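Chapter 7
Finding the Edge: Perception and Planning for Cloth

What you will need from earlier chapters: the pinhole camera (Chapter 2), rigid transforms (Chapter 3), sampling-based planners (Chapter 5). The section on action chunks in Chapter 6 helps but can be skipped on a first reading.

In this chapter
7.1 Why a shirt has no pose
7.2 Masks, contours and layers
7.3 Choosing a grasp point
7.4 Learning from demonstrations with hand-held grippers
7.5 The Drorkonis pipeline, step by step
7.6 When to give up and look again
Exercises

In April, while we were drafting this book, Orvokki Vainio put a folded jumper on the desk between us and asked me to write down its state. I had been teaching state estimation for years and I reached for the pen quite happily. Position, three numbers. Orientation, three more. Then I stopped, because the jumper had a sleeve tucked under itself, and the sleeve had a twist in it, and I had no idea how many numbers a twist was worth. She took the jumper by the hem, shook it once, dropped it back on the desk, and asked me to do it again.

That small defeat is the whole subject of this chapter, and I think it is one of the most enjoyable problems in robot software. Everything we built for mugs and boxes leans on the idea that an object has a pose: find the pose, look up the grasp, plan the path, close the fingers. Cloth takes the first of those steps away from us. The remaining three still have to be done, and done by a program that will never know exactly what shape it is dealing with.

There are two broad ways to go at it. The first is to give the garment a model anyway, usually a mesh, and to estimate where every vertex has gone. A mesh of 2,719 vertices is enough to make a folded T-shirt look convincing on a screen. It also asks us to recover 8,157 coordinates from a picture in which at least half the cloth is hidden under the other half. People have made this work, and in Section 7.1 we go through the mathematics properly, because the energy terms are lovely and because you will meet them again in simulation.

The second way is to ask for less. To fold a jumper you need to know where an edge is, which side of it is cloth, and whether the edge belongs to the top layer or to something beneath. That can be put to a perception module as three separate questions, each with an answer you can check by eye. Most of this chapter takes the second way. Our worked example is Drorkonis, the teaching package that comes with the book, and its planner never sees a mesh at all. It receives a mask, a contour and a list of candidate grasp points, each with a score between 0 and 1, and it tries them in order.

A word on scores. Students tend to trust them far too early. In the first version of Drorkonis, Heikki Ikonen set the acceptance threshold at 0.49 and left a note in the code saying he would explain it later. He has still not done so, and the threshold is still there — you will be asked to find a better one in Exercise 7.9. A score tells you how the candidates compare under the training data. It says very little about whether the fingers will come up with one layer or three, and for that we need a check after the grasp, which we take up in Section 7.6.

Timing matters too. The perception loop runs at one rate and the controller at another, and cloth goes on moving after you let go of it. In Drorkonis the controller ticks at 100 Hz while a fresh mask arrives every 40 milliseconds, so four control steps share each mask. Work out on paper what happens if the gripper drags the hem during those four steps. Do it before you read Section 7.5, and keep the sheet of paper, as we shall come back to your answer.

Key terms for this chapter: contour, layer ambiguity, grasp candidate, action chunk, regrasp, visual occlusion, self-occlusion, settling time.

7.4 gets a little more introduction than its neighbours, as it is where the learned parts come in. A policy trained on demonstrations copies what people do with their hands, including things they would struggle to put into words. If you watch a practised person fold, you will see them pinch, slide and let go in one movement, and the recorded jaw width shows all of it as a gentle curve. Our job is to get that curve out of the recording, line it up with the images, and hand both to the learner without smearing them in time.
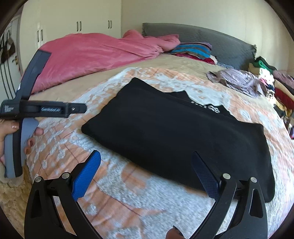

Segmentation is the first piece of software to meet a new image, and it is worth asking what it will find hard before writing a line of code. Contrast is the obvious place to begin. A plain black garment on a fluffy blanket of peach, white and pale grey is a gift to any method that works on brightness, and the long lower edge of the fold should come out cleanly. The upper edge needs more care: a rear layer sticks out past the main fold in uneven peaks, black against black, with part of some white lettering on it. A mask that simply says "garment" will join the two layers into one, and a grasp point chosen on one of those peaks belongs to the back of the bundle. The lettering is tempting as a landmark, but most of it is hidden in the fold, so treat it as a hint about which layer you are looking at and no more. Keep in mind, too, that the gripper's own jaws may cover part of the contour, and that black linkage bars have much the same brightness as black cloth. We therefore mask the tool first, using the known shape of the jaws and their current opening, and only then go looking for the garment. Section 7.1 begins with the case we would all prefer, a single flat towel, and works up from there.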